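The planner crashed again at 5 on Wednesday, and I loved it! Griner was our new motion planner, and for 618 runs it had picked the long way to the mat, swinging wide like a bus. I dug through the logs and found one stale transform, 200 milliseconds old - the arm had been planning around its own ghost.

I changed 12 lines, rebuilt, and hit start.

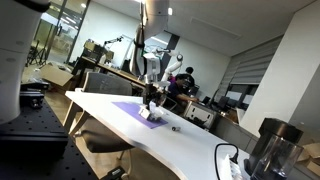

My hand stayed on the stop button the whole time. The new path came up on my screen, short and smooth, and I yelled loud enough for all of Skindik to hear. Then I ran it again.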